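March — dye bench, vat log continued

7:40 a.m. Room cold again, 61 F at the bench. The heater had been left on low. Turned it up and waited before touching the indigo vat, which had dropped to 74 F overnight and looked sulky: thin coppery skin, not much flower in the middle, liquid underneath more green than yellow. Smell all right. pH paper says 10, maybe a shade under.

Warmed the vat in the water bath to 95 F over an hour and a half. Stirred once, slowly, along the wall, lid back on. Added 20 g fructose dissolved in hot water and a level teaspoon of lime slaked in a jar first. Last week I put the lime in dry and got lumps that never broke up, and the grit ended up on the Derkgate samples.

9:30 a.m. Much better. Clear amber when I drew some up in the pipette, turning green at the top of the tube within a few seconds. Left it to settle until after lunch. I want the sediment well down before any cloth goes in.

While waiting, went through the Derkgate order with Liis. They want 96 napkins, linen, medium blue, all from one run and as close to each other as we can get them. Liis would like to do them in batches of eight. I would like six. The vat is 15 gallons and the napkins are bigger than the ones we did for Hemia, and when they fold over on themselves under the surface you get a pale crease that no amount of later dipping hides. We agreed to test both before deciding. She is weighing the dry cloth so we have a real number for the log this time.

Scouring, for whoever does the next lot: the Rebane linen has some kind of finish on it. First scour water came out the color of weak tea. Second was nearly as bad. Third was clear enough. I used soda ash at 2% weight of cloth and a squirt of the neutral soap, simmered one hour each time. Darius tried skipping the third scour on two pieces and they came out of the vat with a cloudy patch along one selvage. Do all three. Do not let the pot boil hard, the hems pucker.

Rinse until the water does not feel slippery. I know this is vague. Paper strip at 7 or close to it is good enough.

1:15 p.m. Vat at 94 F, pH 10.5. Flower has come up nicely, a dark blue-purple patch in the center the size of a saucer. Skimmed it into a bowl and kept it to put back.

Test A, eight napkins. Wetted out 30 minutes in warm water, squeezed, opened flat, in together on the hoop. Three minutes under, moving gently. Hard to keep the last two off the others. Out, squeezed at the surface to avoid dripping air back in, hung on the line. Green to blue in four minutes or so. Five of the eight are even. Two have a crease line. One has a light corner where it was pressed against the hoop.

Test B, six napkins. Same wetting out, same three minutes. All even to my eye. One has a small dark speck that may be sediment — I went a little deep with the hoop on that one.

So six. That makes 16 lots per dip, and we will need three dips to get the Derkgate blue, maybe four. Liis did the sums and thinks it is two full days with the vat resting in between. I think three. We told Derkgate the end of the month, so there is room either way.

Note on order of dipping. The vat weakens as the day goes on, and if lot 1 always goes first it will always get the strongest liquor. Run the lots forward for the first dip, backward for the second, and start from the middle for the third. Justinas suggested this after the Hemia job, where the first dozen were visibly darker than the last. He has a chart on the wall by the sink. Tick it off as you go, in pencil.

2:50 p.m. Second dip on both test sets, after 20 minutes in the air. The shade is getting close. Compared wet against the wetted reference swatch, and I keep having to remind people to do it this way. A dry swatch against wet cloth tells you nothing. The reference is the one stapled inside the front cover, not the one pinned over the desk, which has been in the sun all winter.

Sarmīte came by with the iron pot question. She wants to sadden some of the weld yellow to an olive for the Sumar cushions and asked if the old iron liquor is still good. Opened the jar. Rust-colored, sharp smell, plenty of sludge. Strained a cupful through muslin and tried it on three scraps:

1 tsp per quart, one minute: slight dulling, yellow gone a bit khaki.
1 tsp per quart, five minutes: good olive, soft.
2 tsp per quart, five minutes: gray-brown, harsh hand. Too much.

She will go with the middle one. Wash the iron out straight away and use the chipped enamel pot only. If it gets into the alum pot we lose every clear yellow for a month, and we have done that before. Spoon for the iron has red tape on the handle now.

Weld stock is getting low: 687 g of the dried tops left in the tin by my scale. Sumar needs 400 of that if the depth is to match the first set. Need to ask Helju whether her grower has any left from the fall or if we wait for the new cut. The powdered extract is more convenient, but the shade is cooler and the customer will see the difference side by side.

4:10 p.m. Fed the vat again, 10 g fructose, half a teaspoon of lime. Put the skimmed flower back. Stirred and covered. It had gone a bit green after the second dip, which I expected after 14 pieces went through twice. 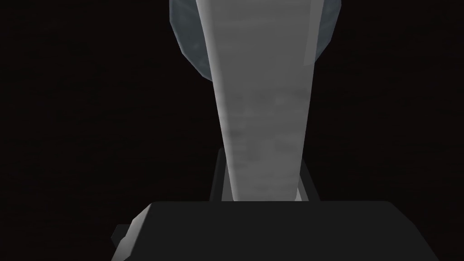 Neutralized the test pieces: one cup white vinegar in two gallons of water, ten minutes, then rinsed. The blue brightens noticeably once the lime is out. Two of the Test A pieces still show the crease and I have put them in the seconds box. We can overdye those or use them to protect the bench.

Rub test on one piece from each set, white cotton, ten strokes dry and ten wet. Dry is clean. Wet leaves a faint blue on both. They need the hot soap wash after all, and I would rather do it here than have it come off on somebody's tablecloth. Plan is a 15 minute simmer with neutral soap after they have hung for at least two days. Longer hanging seems to help. The Hemia pieces that waited a week hardly bled at all, but we had the space then.

Line space is going to be the problem. We have room for 20 napkins hanging open without touching. With the second rack from the back room we could get to 44 or so. Darius is going to look at whether the rack will stand on the uneven part of the floor. If it won't, we hang half of them in the hall and put paper down.

Things to order or find:

Fructose, one more bag. Half left in the current one.
Lime is fine.
pH strips, the narrow range ones, 8 to 12. The wide range ones are useless for the vat.
Clothespins, plastic. The wooden ones marked two of the test pieces with a brown dot.
Muslin for straining.
A new lid seal for the vat, or failing that a longer strip of the foam.

Cost note, as Liis asked. Pigment used so far on the current vat comes to 300 g. At the strength we are running, I expect to need another 200 to finish Derkgate. If we were to take on the bigger order Helju mentioned, the 2,000 place mats, we could not do it with one vat, and I would not want to try with two. She should tell them a smaller number or a longer date.

5:30 p.m. Vat 91 F and settling. Heater set to medium and the blanket wrapped around the barrel with the clips. Whoever is in first tomorrow: read the temperature before you take the blanket off, write it on the card, then warm it slowly. Do not stir until it is above 85.

Test B pieces are on the left end of the line with a knot of white thread in one corner. Test A have no thread. Leave both up until I have looked at them dry in daylight, by the north window.

Liis has the dry weights: 6 napkins came to 552 g after scouring. So 92 g each, a bit heavier than I had guessed. Adjust the soda ash for the remaining lots to match.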